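4.2 Income sources of the small blogs

The second part of our analysis concerns how the authors of small blogs receive money from their writing. From the 683 blogs collected through the Nimport directory, we kept the 484 which had at least one new post in the three months before the collection. The other blogs were still online, but their authors had stopped writing, and it was not possible to know if the advertising on them still paid anything.

For each blog we recorded three possible sources: display advertising, affiliate links, and posts paid by a sponsor. A blog can have more than one source. We followed the coding rules of Dervishi, with one change. In the original rules, a link to a shop is always counted as an affiliate link. We counted it only when the address contained a partner code, as many authors link to a shop without receiving any payment — this is common in blogs on cooking and on repair of household things.
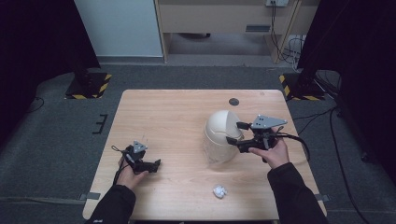 Display advertising was the most frequent source in both language groups. Sponsored posts were found in 173 of the blogs, but they were not distributed equally. Most of them belong to blogs hosted on the Tondholm platform, where the author can accept an offer of a sponsor directly from the editing page. On Drusmont the author must write to the sponsor by e-mail, and there such posts were rare (Figure 3).

Figure 3. Share of blogs with sponsored posts, by hosting platform and by age of the blog. Blogs with an unknown starting date are not included.

The age of the blog had a weaker effect than we expected. Blogs younger than one year already showed advertising in many cases, although their number of readers was probably too low to bring a meaningful income. We asked the authors about this in a short questionnaire, which was closed in August. Only 11 of them agreed to tell us their monthly income, and for this reason we do not report an average. Several authors wrote that they had put the advertising on the page on the first day, following the advice of a guide for beginners, and had not looked at the settings again.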